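4.2 Bimanual planning near the sink

The planner of Section 3 treats the two arms as one chain with a shared collision model. In this section we report how it behaves in the home kitchen, which was the most difficult of the Lonano test sites. We collected 58 planning requests there in August. For 52 of them Stornodik returned a path inside the time limit, and the other requests were passed to the slower sampling planner.

Two properties of the site were important for perception. First, transparent plastic reflects the light and gives a noisy depth estimate – the points can lie before or behind the real surface. We therefore mark such regions as occupied up to a fixed margin of 13 mm, and the fingers may enter the margin only in the last part of a grasp. Second, each arm carries its own cable outside the links. The cable is not in the kinematic model, so we add a soft volume along the forearm, and the cost of this volume is increased when the two wrists come close to each other.

Figure 6. Both arms at the sink counter, in two head views from the same kitchen. In the second view, the fingers of the left arm are against the lower part of the yellow vessel.
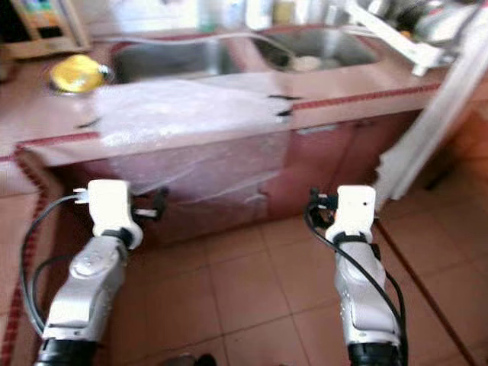
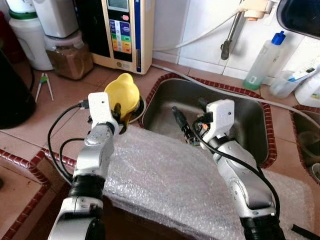 Reading time: 6 min

The soft volume makes the paths longer, but we consider this acceptable. Without it, the planner often prefers to cross the wrists over the basin. Tuning of the weight was done by Esther Mfaume on the Ogola recordings, and the same value is used in all experiments of Section 5.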